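Pegs, poles and the drip problem: drying clothes in a small flat

Pongsak Ratanaporn has strong views on clothes pegs, and he doesn't wait to be asked about them. I had barely put my bag down when he told me that the wooden ones my grandmother swore by were "a way of putting splinters in your pants". I'd come to talk to him about drying laundry indoors, which he has been writing and grumbling about for seven years, first in a newsletter called Histance and now in a booklet of the same name. He made tea. He moved a shirt off my chair. We began.
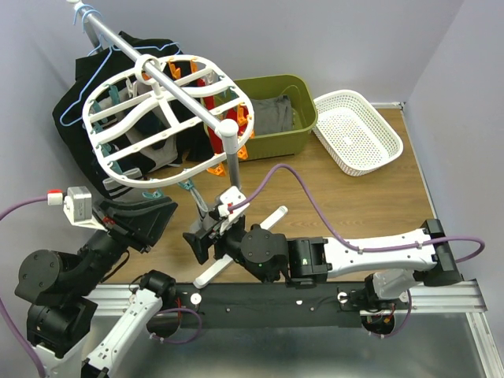
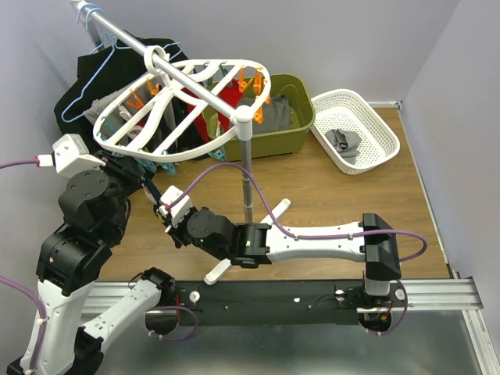 Dark clothes, pale blue hangers and a metal stand on a wood-grain floor.

"People buy the stand first," he said. "They see a nice one, they bring it home, and then they go round the flat with it like someone trying to park a caravan. You want to know where it's going to live. And it will live there. Don't let anyone tell you it folds away. It folds, yes. Away is another matter."

He grew up in Pai, in a house with a yard and a line, and never gave drying a thought until he moved into a top-floor flat with one radiator and a window that opened the width of a paperback. The first winter, he says, he owned four dry socks at any given time and they were seldom from the same family.

I asked what he'd tell someone starting out now.

"Hang less. Everybody does too much in one go. If the wash fills the machine, it will more than fill the stand, and then you have trousers on the door, towels on the bath, a jumper on the lamp. I had a jumper on the lamp. It was a very old lamp. I don't want to talk about it."

He is firm on hangers. Tops go on them from the start, wet, buttons done up at the neck, and stay on them until they go in the wardrobe. This spares you the ironing, or at least it has spared Pongsak the ironing, and his shirt did look respectable from where I sat. He likes the thin wire sort, coated, in any colour you please. Wide ones, he feels, take up too much of the pole and give themselves airs.

"Dark things inside out," he added. "Black especially. Dry a black top in front of a sunny window for one summer and you'll have a brown top. Some people don't mind. I mind."

And the oval hangers with the pegs dangling off the rim?

His whole face changed. I'd like to report that he went to a cupboard and came back with one, but he came back with three. He regards the peg hanger as the only household invention of his lifetime worth the name, and he was quite sharp about the air fryer. You can get a week's socks on one. Baby clothes, flannels, those little cloths for glasses that breed in drawers. It hangs from whatever you've got, and when the rain stops you unhook the lot and carry it to the balcony in one hand.

"Always load it evenly. One sock this side, one sock the other side. If you go round in order like a clock, it tips, and everything slides together in the low corner and dries by August."

He also has a system for the colours of the pegs. I wrote it down faithfully and can't make head or tail of my notes. The warm colours had to do with things that needed another hour. Or it was the other way about.

It was at this point that Tassanee Rojanasak came in with the shopping. They have shared the flat, and the one radiator, long enough for her to have heard the peg talk before. She put a bag of rice on the table and listened to the end of it.

"He doesn't use the system," she said. "He uses whichever peg is nearest."

Pongsak said that the system was for the readers.

Tassanee's own contribution to the booklet is the chapter on tubs, and I'd say it's the best thing in it. Her argument is that a household needs a solid tub and a basket with holes, and that most of the misery comes from owning only one of them. The solid tub is for carrying wet things, so they drip into it and leave the floor alone. The basket with holes is for dry things, so that anything you were wrong about gets some air. She has kept to this since a bad evening with a wooden floor at their last place, which cost them a good part of the deposit.

"You put a dry towel in the tub you've just used for wet," she said. "Of course you do, it's there. Then you find it the next day and it smells like a pond. So wipe the tub. Or don't put the towel in it. I wrote two pages on this and that's all it says."

They disagree about where the stand should go. He wants it near the window, with the window open a crack in all weathers. She wants it in the middle of the room with a fan on the floor pointing up, and the window shut once the light goes. Both of them told me, separately, while the other was in the kitchen, that theirs was the method in current use. The stand was in the hall.

The fan question has produced more post than anything else in the newsletter. A reader in Gudow sent a hand-drawn chart. Another, signing himself only Bimitz, wrote in to say that he'd dried everything he owned over the backs of dining chairs since leaving school, and wanted to know what all the fuss was about. Pongsak keeps that letter on the fridge.

The first printing of Histance was 2000 copies, which he thought would see him out. It went in a season, and there are now 4000 in print, in a version with 80 pages and a proper index. (Pants, see Splinters.) He seems pleased and a bit alarmed. He'd hoped to write about soup next.

I asked him, on my way out, whether he had ever thought of just buying a tumble dryer.

There was a silence. Tassanee went to see to the rice.

"Where," said Pongsak, "would I put it?"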